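Wirdale Yard, off Geltthorpe Lane: boundary wall and passage
Condition checklist, April 18, 2021
Inspected by: Liesl Kälin
Sheet 2, replaces the March sheet

1. Name plate at lane end. Secure. Reads Wirdale Yard; the older spelling is on the deeds only.
2. Passage arch. Hairline crack at the crown, 56 cm long, unchanged. Leave the tell-tale in place.
3. Paving. Eight setts lifted beside the drain. Trip hazard. Cone off until relaid.
4. Drain cover. Foundry mark Vasiliu, worn. Seated correctly.
5. Party wall, north side. Lime mortar soft below the old roof line. Not to be repointed in cement.
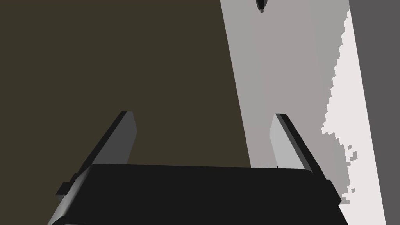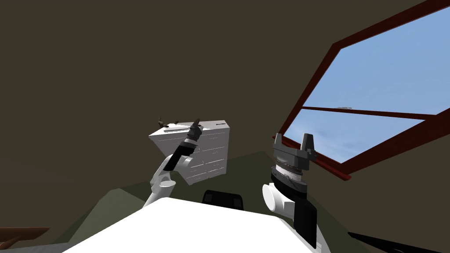
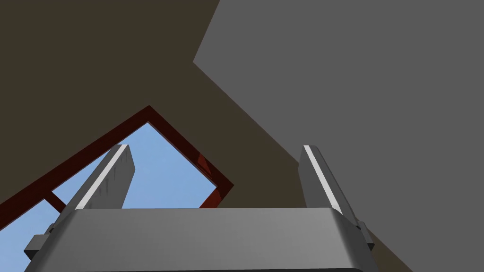 Ullavach Local History Society, Yards and Passages Group

6. Blocked doorway to No. 29. Brick infill sound. Lintel is timber and was probed at both ends: firm at left, slight decay at right. Check again at next visit.
7. Handrail to steps. Lower fixing loose. FAIL. Owner informed in writing.
8. Lighting. Lamp bracket is the original gas one and carries no load. The modern fitting works.
9. Visitor access. Guided walks may use the passage once item 3 is done. Steps closed until item 7 is passed.

Comments: The date stone noted by earlier members could not be found. It may be behind the downpipe on the south side, where the wall has been rendered. Do not scrape the render. Corrections to the street names go on the separate sheet.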